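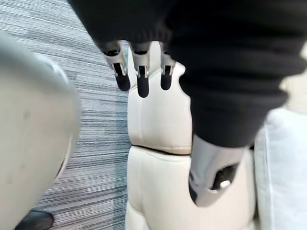
Print this page | E-mail this page

2020-05-21

Went through Malte's seal sheet for Dirnside before anyone quotes it again. He has the haul-out at 294 animals for March. The paper that picked it up has 1000, and the parish newsletter, which copied the paper, has 4000. I rang the newsletter and was told it "sounded right". It doesn't sound right to me. There isn't beach enough.

Malte Hellwig counted from the sea wall, one pass, falling tide. Yogesh Saxena did the second pass and didn't write his figure down, so we have one count and a memory. Yogesh remembers it as "near enough the same". I've left his column blank.

Then the tree business. The druid group at Sokby say they planted 1000 saplings on the bank behind the dunes and that the seals came back on account of it. I like them and the cake was good, but seals don't care about hawthorn. Half the guards I looked at had nothing in them except grass. Told Yogesh I'd want a survival count next March before I believed any of it. He thinks I'm being sour. Possibly.

Also had a message passed on about a seal in a lane two fields inland. No photo, no grid reference, and the caller's description would fit a wet Labrador. Logged as unconfirmed. If it comes up again, ask which gate.

To do:
- get the tide time for Malte's pass, he only put "afternoon"
- ask the paper where its figure came from
- Skikier notebooks: the old counts are in pencil and going faint, copy them out
- tape for the telescope leg

Malte wants to put the Dirnside number on the poster. I said not until there's a second one beside it. Left it there, he'd gone quiet.

We use cookies to improve your visit. Accept | Settings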